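Sulbridge Pictures begins filming on The Lock-Keeper's Daughter

Home / Press / Productions

Sulbridge Pictures has confirmed that principal photography on its new feature film, The Lock-Keeper's Daughter, will begin in June. The film is directed by Zsolt Szénási from a screenplay by Heather Rutherford, and is produced by Tibor Sipos in partnership with Sárközi Film.

Bence Vincze takes the role of Daniel, a retired boxer who returns to the canal town of his childhood to sell his late father's boat and finds a niece he has never met living on board. The part of the niece was cast after open auditions attended by 862 young performers. Her name will be released at a later stage.

Filming will last 23 days on location, followed by 21 days of studio work at Erkton. Zhenhua Yuan is director of photography.

Tibor Sipos, producer, said: "Heather's script has been with us for a long time and we are very pleased to be making it with this cast and crew. Zsolt has a fine eye for families who cannot quite say what they mean."

Zarkik will distribute the film in cinemas. Release plans will be announced once editing has been completed.

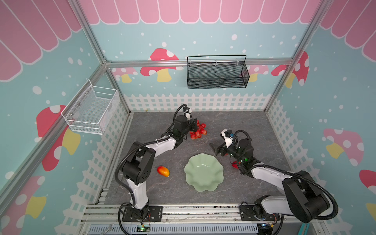 Notes to editors

Sulbridge Pictures is an independent producer of feature films and television drama. Interview requests should be sent in writing to the Sulbridge press office. Visits to the set are by prior arrangement only.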